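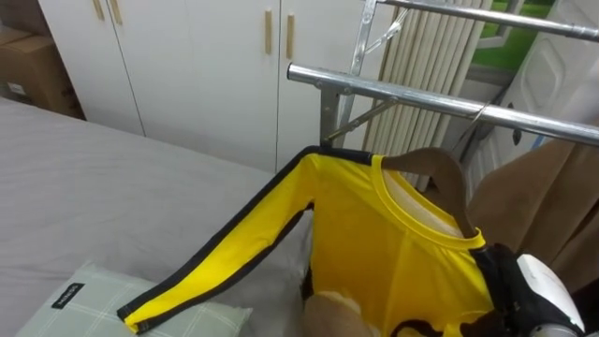 We spent November on shirts and hangers. The target for the Burnar set is 2000 clean examples and we passed 1802 last night. Tomás Gilmartin wants varied starts, so the garment gets moved a little before each run.

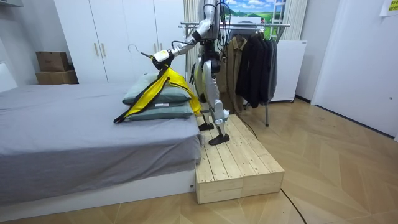 Sleeves are still the slow part. I throw out any run where the arm pauses for more than 3 seconds - the model picks up the pausing too. Maeve is relabeling 2 old batches, and after that we train again and see if the grasps get any better.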